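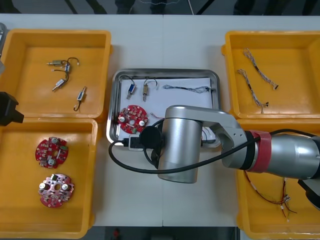
*Fig. 1. The kitting cell at Prindine: tray in the middle, parts bins on either side, right arm over the tray.*

# Handout 3: Notes on the Prindine open day

For the unit on handling and assembly. Read before the seminar and bring it with you. It will be assumed that you have read it, as it was with Handout 2, with the results we all remember.

## Where we went

Prindine occupies one unit on the Sorkby estate, behind a tile warehouse with a much larger sign. They build small control assemblies for vending and ticket machines and have lately begun putting arms on the dull parts of the job. The open day in September was meant for customers. We were let in on the understanding that we would stand behind the yellow line and leave the good biscuits alone. Both rules were broken within 25 minutes.

There were three stops on the tour: the test bench, the kitting cell and the packing line. The test bench was behind glass and the packing line was being mended, so these notes are nearly all about the kitting cell.

## What kitting means

Kitting is collecting the parts for one product and putting them together in one container before anybody assembles anything. If you have ever tipped out a flat-pack bookcase and found the screws in a little bag, you have met a kit. If one of the screws was missing, you have met a kitting fault.

In a small works it is usually done by hand, by whoever is nearest. It is easy work, and people get it wrong all the same, mostly towards the end of a shift. The tour guide's figure was 580 kits in a busy week. We weren't given the figure for a quiet one.

## The cell

Two arms work either side of a white table, and Fig. 1 gives the general layout. The steel tray is the kit. The yellow bins are the stock: solenoids and round circuit boards on the left, braided cables and thin red and white wires on the right. The tray is lined with paper so that parts show up better against it and slide less. Prindine bought a purpose-made liner first, and then discovered paper.

The software that runs the cell is called Idska. It decides which part is wanted next, which arm should fetch it and where in the tray it should go. The gripper fingers come from Lacson, a firm we'll meet again in the unit on end effectors, where there is a whole page of their catalogue to get through.

Sharing the bins out by side is a decision worth noticing. Each arm mostly keeps to its own half, which makes the planning simpler and keeps the two of them from arguing over the same patch of air. The tray is the exception. Both arms need it, so one has to wait while the other is over it. We timed the waiting and it came to a good part of the cycle. Remember this when somebody tells you that a second arm doubles the output.

## The parts, in order of how much trouble they give

**Circuit boards.** Round, flat and stiff, with a hole in the middle. From a robot's point of view they are nearly ideal, apart from the tall capacitors, which stick up just where you might like to put a finger. The boards must be gripped by the edge, and the edge has small components close to it, so the allowance for error is small. They also have a right way round. At the demonstration the arm picked one up neatly, carried it across and set it down turned a quarter of the way from where it should have been. Everybody clapped.

**Solenoids.** A lump of metal with a rod poking out of one end and a wire out of the other. The lump is easy. The rod moves, so you can't trust it as something to hold, and the wire has its own opinions. Look at the ones in the upper-left bin and compare how they lie: one diagonal, one more or less upright, all with their leads curled differently. Any program that expects the lead to be in the same place twice is going to be disappointed. There are two colours of body among the ones in that bin, brass and silver, and a blue-and-silver one in the tray. Colour is a gift to the vision people, and they were quick to say so.

**Cables and harnesses.** Now we get to the hard part. A cable has no fixed shape. Pick it up in the middle and the ends droop. Pick it up at one end and the other end trails through whatever you have already put down. The braided ones behave better than the loose ones, being stiffer, and when they are laid out singly the arm can manage them at a fair pace.

**Thin wires.** The lower-right bin. A tangle, in the plain household sense of the word. Pull one and you may get its friends. We watched the arm come up with a bunch, hold it over the tray for a long moment, and put the lot back. This was described to us as "recovery behaviour". I wrote it down in case I could use it at home.

## Things the tour didn't dwell on

1. **The arm's own cable.** It hangs off the arm and loops down to the table, close to the parts. In a cell whose job is handling wires, one more wire in view is one more thing for the vision system to be wrong about. I asked whether Idska had ever tried to kit it. There was a pause, and then we moved on to the packing line.

2. **The power strip.** It is at the bottom edge of the tray, partly under the arm. In your own cell designs, services should be routed clear of the working area. You'll lose two marks if they aren't, and pointing at Fig. 1 won't get them back.

3. **Who fills the bins.** A person does. The same person lays the parts out with some space between them, because the success rate drops if they are poured in. Ask yourself how much of the sorting has been done before the robot wakes up. I don't mean this as a sneer. Most working automation has a person at each end of it, and a good cell is honest about how much it leans on them.

4. **Who checks the tray.** Also a person, for now.

## What they did well

It would be unfair to leave it there. The demonstration ran live, with no film standing by in case it failed, and when it did fail the staff let it fail in front of customers. They answered questions on cost, which open days seldom allow. The cell stops properly when the line is crossed. We know this from the biscuits.

The layout is also sensible. The bins sit edge to edge in pairs, so their positions follow from one another and there is little to set up again after cleaning. The bins are one colour and the tray is another. The table is plain. None of this is clever, and it probably saved them a month of programming.

## Some words you'll need

- **Bin picking:** taking one item out of a container of items that nobody has lined up.
- **Cycle time:** how long one complete kit takes, waiting included. Be suspicious of any figure that leaves out the waiting.
- **Deformable object:** something that changes shape when you handle it. Cables, cloth, the timetable.
- **Occlusion:** when one thing hides another from the camera. In Fig. 1 the arm covers most of the lower-right bin, and this is the view from a fixed camera. Think about what a program would know of that bin at this moment.
- **Pose:** where a thing is and which way it is turned. The board with the quarter turn had half a good pose.

## For the seminar

Come with rough notes on the following. A sketch counts as notes. A photograph of somebody else's sketch doesn't.

- Choose one part from the cell and write a gripping plan for it: where the fingers go, from which direction, and what the arm should do if it comes up with nothing or with too much.
- Redraw the table so that the arms spend less time waiting for each other. You may move anything except the walls. If you add a second tray, say who carries it away.
- Suggest a cheap change to the way the thin wires are supplied. Prindine's supplier will put them in bags, on card or on a reel, at prices that rise in that order.
- Decide how the cell could tell a finished kit from a nearly finished one. Weighing the tray will be somebody's first idea. Work out what a single thin wire weighs before you offer it.

The gripper sheet from Lacson is in the shared folder, filed under "Misc" until I find out who keeps moving it. Visitor badges are still owed to Prindine, so if yours is in a coat pocket, please bring it along too.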